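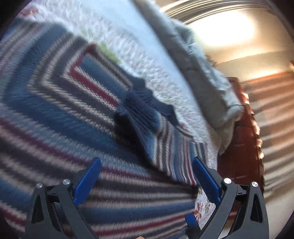 Striped knit on the bed, folded over in the middle, gripper open.

3rd July

Knit day. I'd been putting this one off because towels were going so well and I knew the knit would be a pain, and it was! Still, we got a decent pile of demos out of it and I have opinions now, so I'm writing them down before they go stale.

Where things stand on the soft goods set: the target for this block is 935 usable episodes across everything that folds, and we passed 700 before I even unpacked the knit. So the pressure is off a bit on quantity and I'd like to spend what's left on the stuff the policy is bad at. Flat cotton it can nearly do already. Anything thick and stretchy, it grabs the top layer and leaves the bottom one behind (Chidubem calls this "peeling the sandwich", and I've started using it in the labels column, sorry to whoever reads that later).

Task as written on the sheet: knit starts spread or half spread on the bed, fold it down to a long bundle, both grippers, let go, back off. Start state is supposed to be different every time. In practice my hands have habits. By the fifth go I was dropping it in almost the same heap, so I started tossing it with my eyes shut, which helped. Colleagues please do the same, or have somebody else do the toss.

Things I noticed on the knit, in no order:

The pads sink in. On a towel you close and you know you've got it. With this thing the jaws close and close and it still feels like there's more yarn to squeeze, so I was over-gripping, and then on release a stitch would hang on a pad and the whole layer came up with it. I found that opening slowly and sliding back a little before lifting away sorts it out most of the time. That means the release is now a longer part of the episode than on the towels – check that the trimming script doesn't chop it off thinking I've gone idle. It did exactly that to us with the pillowcases.

Ribbed part versus flat part. The ribbed section bunches up by itself and stands a bit proud, so it's an easy grab, and I could feel myself going for it every time. If every demo starts with the rib, that's what the model learns, and then it meets a scarf with no rib and just hovers. I made myself do a batch starting from the flat stripes. Harder, slower, more fumbles. I kept the fumbles in wherever I recovered without putting the gripper down.

Speed. I'm too fast on the sideways moves. Whipped across the bed to get the far corner a few times and the picture smears, and the tracking hates it over the white bedspread. The quilting gives it something to hold on to, and so do the printed leaves, but not at the speed I was going. Slow down in the middle, especially when the window side is in view and the exposure is jumping around.

Which brings me to light. Daylight from the window is really strong on that side of the room and blows out completely. I don't want to draw the curtain for all of it, because people have windows and the thing has to cope, but I'd like a second round on a dull day so we have both. Put it on the list for October if we don't get one sooner.

Two-hand notes. The right way to do the long bundle (for me anyway) is near end with one, far end with the other, and tuck toward the middle. What went wrong early on was both grippers arriving at the same end and knocking knuckles. If you keep the far tool high until the near one has closed, it goes much better. I'd call that a rule for this object, and I'd like the three of us doing it the same way, at least to start with. We can get loose about it later when there's enough data that a bit of variety helps more than it hurts.
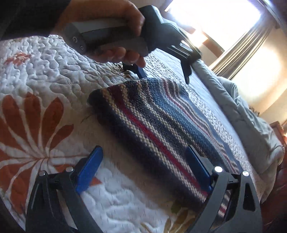
FILED UNDER: Soft goods / Two-gripper folds

Far tool over the fold at the other end, near one with a pad on each side of the bundle. This is about the height I mean when I say keep it high – maybe a touch lower than ideal, but you get the idea. The stripes are a gift, by the way. You can see straight off whether a fold has gone in square by how the bands bend, and I bet the model can too. Less happy thought: it may just learn the stripes. We need a plain knit of the same weight to go with it.

Also note the loose strand of yarn by the fold. I left it alone. It's a thing that knits do, and I'd like the policy to learn not to chase it. If it starts snagging on the pads, tuck it in between episodes and write down which episode you did it after.

Bad ones: I threw out 9. Most were me stopping halfway to think, which looks like nothing on the sheet but teaches a terrible lesson. A couple were sync problems, where one tool started recording and the other one clearly had ideas of its own. Chidubem Adeyemi reckons it's the order we press start in, so from now on left first, wait for the beep, then right. I'm not convinced but it costs nothing to try.

Naming. Can we please settle this. Skirnico is the upload box, Keltberg is the training run, and Babalola is the object list. I keep seeing "Keltberg knit" in the folder names and it means three different things depending on who typed it. I've renamed mine as object, surface, hand count, then running number. Shout if that breaks something on your end.

Dritivon asked whether we could send a small sample early so they can look at the format. Fine by me, but send towels. I don't want the knit going out until the release trimming is checked.

To do next time:
Plain knit, same weight or close to it
Starts from the flat part, at least half of them
Somebody else tossing
Trim settings (me)
Wipe the pads, there's fluff on them again

Wrists are sore. The left one more, from holding the far tool up all afternoon. Going to try shorter runs of 5 with a proper break and see if the later ones come out any cleaner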